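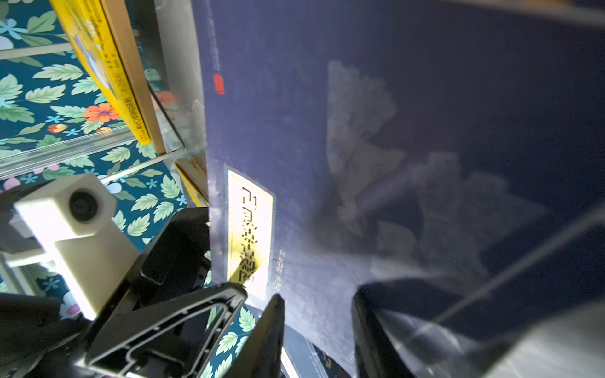 Search this site Search Advanced

4. Subtitle placement in the Barkeck build

4.1 Setup

Subtitles in headset games are still a mess. On a flat screen the line goes at the bottom and everyone moves on. In a headset there is no bottom. Put the text on the lens and it drags along with the head, put it in the world and the player looks away and misses it. Most studios we spoke to pick one late in production and ship it.

We used Barkeck, a seated mystery game by the small studio Drosholm, because they gave us the source and because it talks a lot. The script runs to 4,000 lines, nearly all voiced, with long stretches where two characters speak while the player is supposed to be searching a room. Good conditions for finding out where captions break.

Three placements were built:

Head-locked. Text fixed in the lower part of the view, moves with the head. The shipping default.

World-fixed. Text floats beside the speaker at chest height, always turned to the player. Disappears from view if the player turns around, with a small arrow at the edge pointing back.

Lazy follow. Text sits 2 meters out and stays put until the head has turned past a threshold, then drifts after it. The threshold was tuned by hand by Attila Fekete over one long afternoon and we make no claim that it is the best value.

Font, size in degrees, backing panel and line length were the same in all three. Speaker names on in all three. Audio was kept on but mixed low, since full silence made people treat the thing as a reading test.

4.2 Participants and sessions

27 players, recruited through the university game club and a local deaf and hard of hearing group. Mixed experience. A few had never worn a headset, a few owned several. Each came back more than once and played different chapters under each placement, order rotated. After dropping crashes and one evening where the logging server was down we kept 276 sessions.

Players were not told which placement was being tested. They noticed anyway of course.

Darnell Whitlock ran the sessions and the interviews. Celeste Godinho coded the interviews without knowing the condition where that was possible; often it wasn't, people say "the floaty one" in the first sentence.

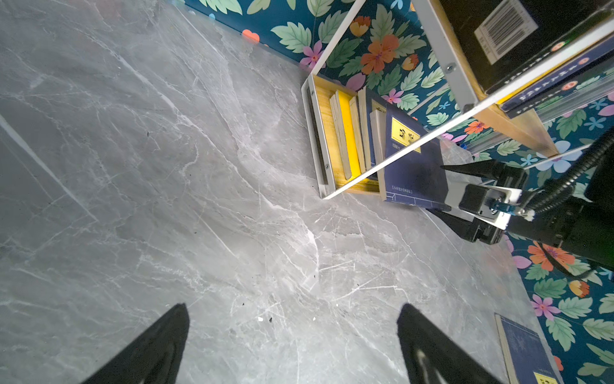 Figure 1. Marble-patterned floor, floral wallpaper and a small wooden bookshelf against the wall.

4.3 Measures

Head rotation per line, from the headset log. Time from line start to first action on the item mentioned. Recall of a spoken clue at the chapter break, asked as an open question. Comfort, on the short form we describe in Section 3, before and after. Preference at the very end.

No eye tracking. We wanted it and the units did not arrive in time, so "missed" here means the text was outside the field of view for the whole of its display, which undercounts. A line can be in view and unread. The recall question is meant to cover some of that gap. Does so only in part.

4.4 Results

Head-locked text was almost never missed, by definition. It was also the placement players complained about most. Words used in the interviews: "stuck to my face", "like a smudge", "in the way when I look down". Looking down is the main thing one does in Barkeck, drawers and desks, so the text sat right on top of the thing being searched. Comfort scores dropped more under this placement than under the other two, mainly in the long chapters. Short chapters showed no clear difference.

World-fixed text did well in two-person scenes with the speaker in front. Players liked knowing who was talking with no need to read the name. It did badly the moment the player was busy elsewhere. The arrow helped less than we expected. Several players said they took it for a quest marker and followed it, then found a character standing there finishing a sentence they had not seen the start of. 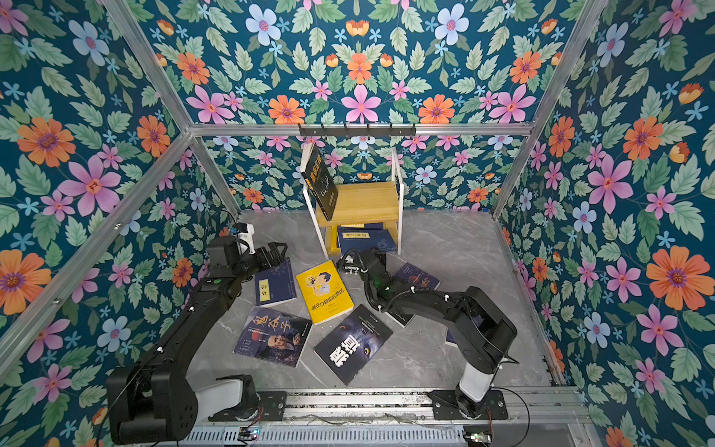
Recall followed the same pattern. Clues given face to face were remembered best under world-fixed, clues given while searching were remembered worst under world-fixed, and the gap between those is the largest single effect in the data. Lazy follow was never the best in any scene type and never the worst.

Preference went to lazy follow all the same, in both the hearing and the deaf and hard of hearing groups. The reason given was mostly that it could be forgotten about. A minority disliked the drift and called it swimmy. These were not the same people who reported discomfort under head-locked, which suggests a settings menu beats any one default.

4.5 A note on overlapping speech

Not planned, but it came up so often we are including it. When two characters spoke at once the head-locked and lazy follow builds stacked the lines, newest at the bottom. Players read top to bottom and by the time they reached the second line it had often gone. Manolis Makris patched in a hold so that a stacked line stays until its partner clears. Complaints stopped for those chapters. We did not rerun the earlier sessions with the patch so the comparison is informal, treat it as a hint.

World-fixed has the opposite problem. Each line sits by its own speaker, nothing stacks, and the player's head goes back and forth like at a tennis match. Funny the first time. In the dinner chapter it pushed head rotation per line to the highest value we recorded, and two players asked for a break. 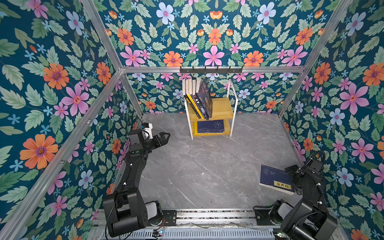
Figure 2. Two black robot arms inside a small enclosure with floral wallpaper, a gray marble floor and a small bookshelf.

4.6 Limits

One game, seated, slow. A shooter would look different, probably a lot. All text was English and short-lined; languages with longer words will hit the panel width sooner. Drosholm's actors speak clearly and fairly slow, which flatters every condition. The club recruits skew young. The hard of hearing participants were a smaller group than the rest and we do not report seperate significance tests for them, only direction.

Also the threshold. Kristóf Medve has since tried a version in the Hegyi toolkit where it adapts to how much the player moves in the first minutes. Early numbers are encouraging but they are from the team playing our own build, so they stay out of the tables. Planned for the December round, along with the eye tracking if teh units show up.

4.7 What we would ship

Lazy follow on by default. World-fixed offered as an option, named in plain words in the menu and shown with a sample line before the first scene. Head-locked kept for players who want it, moved up a little when the head tilts down. A hold on stacked lines in every mode. Size and panel darkness adjustable from inside the game, without going back to the title screen, a request that came up in nearly every interview and that Barkeck did not support at the time.

Related items
Caption arrows and quest markers: a small confusion study
Reading speed in seated headset games
Hegyi toolkit, text panel notes
Speaker names or speaker colors?
Interview guide for playtests with deaf and hard of hearing players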